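Gallery: our gripper project at the Kurnby robotics club
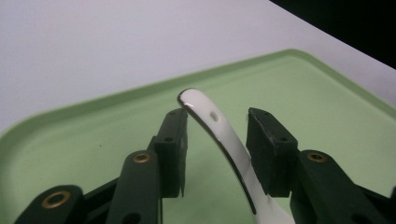
3 min read

The white handle pinched between the two black pads, with the green tray behind. You can make out the brass eyelets at the joints too, which are my favourite part of the whole thing and the bit I'd happily polish all day if anyone let me.

I've been meaning to put this page up since January, when our club started on the hand-held gripper project, and now it's 27 Apr 2020 and I've finally sat down with a big mug of tea to do it. There's one picture so far (I know, I know, a gallery of one!) and then a load of notes that would have been captions if I'd been quicker with the uploads. More pictures will go underneath as I get to them.

A bit of background for anyone who hasn't been following along. We're a mixed bunch, some still at school and some well past it, and we'd entered the tabletop round of the Moltis Challenge. You get a table, a tray and a pile of kitchen bits, and your arm has to pick things up and put them where they belong. Before ours was allowed anywhere near the table we wanted a good stack of demonstrations, done by hand with a gripper you hold yourself, so that the software had something sensible to copy. We call our software Illen. It began as a typing mistake in a folder name and it stuck.

Notes from the bench

The pads. I was all for something soft and squashy. I got outvoted, and I've come round to the flat ones, mostly. Smooth, curved things are still the worst of the lot to hold. You think you've got a good grip, you turn your wrist a touch, and the thing swings round like a weather vane -- very funny the first time, less so by the end of an evening.

The linkages. I spent far too long on these. If the joints are stiff your thumb aches, and if they're sloppy the two fingers don't meet properly. I've now got strong views on washers, which my family have heard plenty about over dinner. There's a click in one of our joints that I still can't track down. I've had it apart twice and it was silent both times on the bench, then started up again as soon as I used it in earnest.

The tray. Ours has to end up in the same place each time, so we drew round it in pencil, and then somebody cleaned the table. We use tape now. I like having a raised rim to work against, though it does catch your knuckles if you come in too low.

The counting. We set ourselves a target of 3000 goes before the round, which sounded fine when we said it out loud. By the end of February we had 996. Of those we threw out 292, mainly fumbles and a good few where I'd forgotten to press record (sorry, everyone). There's a tally on the whiteboard and I got quite competitive about it!

The Lacroix evening. This was the night we took everything over to the Lacroix workshop and let visitors have a go. We had nearly 16 people through in two hours and I loved every minute of it. The younger ones were miles better than us. They just reached in and grabbed things, whereas I hover about like I'm defusing something. I went home and tried it their way and my goes got a lot quicker, so thank you, whoever you all were.

The software. I'm the wrong person to write this bit, as I mostly do screws. Illen can manage a straight pick off a flat surface on a good day. Curved handles are hit and miss, and it still has a habit of closing a shade too early and nudging things along the table. We're going to feed it more slow approaches and see if that settles it down.

Still to come on this page: the whiteboard, the box of broken links (it's a big box), and the cable tidy I made out of a bit of old curtain rail, which I'm prouder of than I should be. If you were at the Lacroix evening and took any pictures yourself, do send them over through the club contact form and I'll add them in -- just say whether you want your name under them.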